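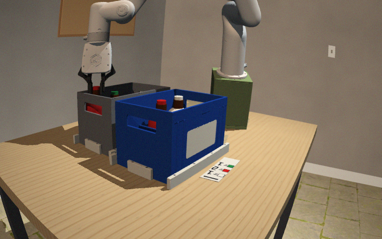 The recording sheet for the evening tidy-up should be changed before any more families start on it. At the moment it has one column, "prompted", and a parent who says "bricks now, please" puts the same tick in it as a parent who takes the child's hand and puts a brick in it. These are different amounts of help and they need separate columns. The place where the toys go also has to be fixed before recording starts. With two crates, a grey one and a blue one, and the blue stood in front so that it hides half of the grey, a child of three or four will tend to use the front crate for everything, and the parent will then give a prompt that was only needed because of the layout. Put them side by side and leave them there for the full 14 evenings.

I suggest four levels, written as single letters so that they can be filled in with one hand:

N - no help. The child starts within one minute of the usual signal (song, timer, lamp going off).
S - spoken. One short sentence, said once.
P - pointing, or tapping the crate.
H - hand over hand, or the parent does the first item together with the child.

Record the highest level of help given for the first item only. I know some of you want every item recorded. The Trevotley parents tried that in June and most of their sheets have gaps after the third evening. First item only is less complete but people will do it, and in my experience the first item predicts the rest fairly well below the age of five.

On the order of removing help: the handout says to move from H to S in one step. I would go H, P, S, N, with at least three evenings at a level before dropping to the next. If the child doesn't start within two minutes at the new level, go back one level on the same evening and note it with an arrow. Do not repeat the spoken prompt. A repeated S is the most common mistake on the sheets I have read, and it teaches the child that the first one can be ignored.

Praise is a separate matter and should stay off this sheet. Say what was done ("you put the cars away") straight after the first item and again at the end. Keep it the same at every level, otherwise you are changing two things at once and the sheet can't tell you which one mattered.

Two points on the draft wording:

1. "Non-compliance" should come out. Parents read it as naughtiness and then leave the box blank because they don't want to mark their child down. "Not started" says the same thing.

2. The instruction to "stay calm" should be replaced by something a person can do. I have put "sit down, wait, look at the toys and not at the child".

Casimiro has the spreadsheet for the 46 sheets already returned. They can't be recoded to the new levels, so please keep them in a separate file and don't merge the totals.
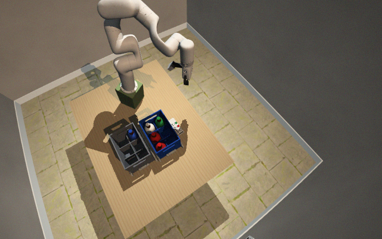 Yolanda Bravo wrote:

I have no objection to more columns but I am worried about the two-minute wait. We eat late and the tidy-up comes straight before the bath. If I wait two minutes, go back a level and wait again, my son is past the point where he can do anything useful and so am I. Could the wait be shorter for the younger ones? Also, what do we write if his sister starts first and he copies her? I have been putting "no help", but I am not sure that is right. At Rivas we were told to do the tidy-up with each child on their own, which is not possible in our house.

Reply to the above:

On the wait, yes. One minute is fine under three and a half, provided it is one minute every evening. Write the length you are using at the top of the sheet. If going back a level would still run into the bath, finish the job with him at H, mark "not started", and move the signal ten minutes earlier the next day.

On the sister: please don't write N. Use C, for copied. It isn't one of the four levels and doesn't count towards the three evenings, but it is worth knowing about. If you get C on most evenings, give each child a different crate and give his signal first. I wouldn't separate them for the sake of the sheet.

Comments on the levels to the list, please, and spelling corrections to me directly. Přemysl will need the final text before the Fomham group starts.

Catinca Hodoroagă
Plinville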